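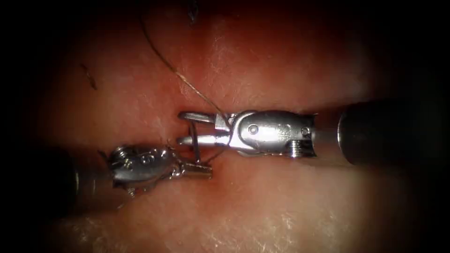

Suturing: the two instrument tips meeting over the tissue surface.

Ellwood Surgical Skills Group
Minutes of the June meeting
Held in the Prusen Room, commencing 4.15 pm

Chair: Evie Tapley
Minutes: Jordan Whiteley
Attendance and apologies: as per the sign-on sheet

1. Minutes of the previous meeting
The minutes were accepted with one correction. Under item 3, "needle holder" should read "needle holders". Moved E. Tapley, carried.

2. Matters arising
2.1 The revised suturing log has been placed on the shared drive. The old form will not be accepted after the end of June.
2.2 The question of after-hours access to the skills room remains with Facilities. J. Whiteley to follow up in writing.

3. Suturing curriculum
3.1 The Chair spoke to the draft module circulated with the agenda. The module runs to 40 hours, of which 15 are set aside for supervised suturing. Members supported the overall length but asked that the supervised hours be spread across the term. The draft has them all in the final fortnight.
3.2 Discussion took place on instrument handling. It was noted that several trainees bring the jaws to the tissue before the second instrument is in view. The group agreed that the written guide should state that both tips are to be seen in the centre of the field before the needle is passed.
3.3 A member queried whether running sutures should be taught ahead of interrupted sutures. After discussion the present order was retained, with interrupted sutures first.
3.4 Knot security is to be assessed separately from spacing. The two are currently marked on a single line and assessors have been applying it differently.
Action: E. Tapley to revise the module and recirculate.

4. Trainee logs
4.1 J. Whiteley reported that 56 logs were received for the term. Of these, 19 were returned to trainees as incomplete, most often for a missing supervisor signature.
4.2 It was resolved that incomplete logs be returned within the week and that the supervisor be copied in.
Action: J. Whiteley to amend the cover note.

5. Supplies
5.1 The Gudeo practice suture packs have been delivered and are stored in the second cupboard. Members are asked to finish opened boxes before starting new ones.
5.2 The quote from Sorkometti for replacement sharps containers was tabled. Members considered the delivery charge high and asked that it be queried before an order is placed.
Action: J. Whiteley to contact the supplier.

6. General business
6.1 Lighting at the far bench was raised again. Trainees have reported shadow at the outer part of the field. To be included in the letter to Facilities (see 2.2).
6.2 The Chair asked that requests for assessor leave be lodged before the roster is drawn up.

7. Next meeting
To be held in the Prusen Room at the same time. Agenda items to J. Whiteley.

Meeting closed 5.20 pm.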